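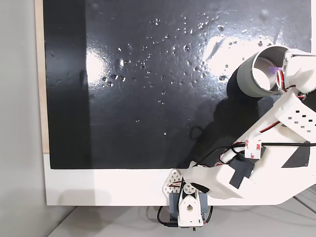 Water droplets on a glossy black board.

Share 15 · Comments 6

The Zedley table is a form of shared restaurant meal found in the town of Zedley and in parts of neighboring Tonstead. Diners who arrive alone or in pairs are seated together at one long table, served the same dishes in the same order, and charged a single price per person. The meal is usually offered at midday. A few restaurants also serve it in the evening during August.

Name

Local people mostly call the meal "the long table" or just "the table." The longer name came into use in Tonstead, where cooks wanted to set it apart from their own Sunday lunches. In Inley a similar meal is called a bench dinner, although guests there order separately and only the bread and pickles are shared.

Service

Seating begins at noon, and the first dish is brought out once the table is full or at 12:15, whichever comes first. Anyone arriving later joins at the course being served and pays the full price. Bread, olives and a bean soup come first, followed by a baked dish, most often lamb with orzo or stuffed vegetables. Fruit ends the meal. Coffee is ordered and paid for separately.

Serving dishes are placed in the middle and passed to the left. It is considered polite to offer a dish to the next person before taking a second helping. Tipping is left to the guest, and coins are commonly put under the saucer.

History

The custom is generally traced to Sfakianakis, a restaurant near the Zedley bus depot that fed drivers between shifts. It had one table, which seated 15, and a kitchen too small for a full menu. Other restaurants took up the practice after the depot closed and its regulars began eating elsewhere. The lunch register at Sfakianakis for its last August in business lists 723 meals.

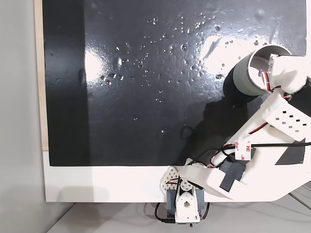
Kyriaki Pappas has disputed this account, writing that families in Tonstead were selling meals at shared tables well before the depot was built, and that Sfakianakis only made the fixed starting time popular.

Present day

Six restaurants in Zedley serve the meal, all but one of them on weekdays only. Reservations are not normally taken. Some now keep a meatless baked dish for guests who ask when they sit down.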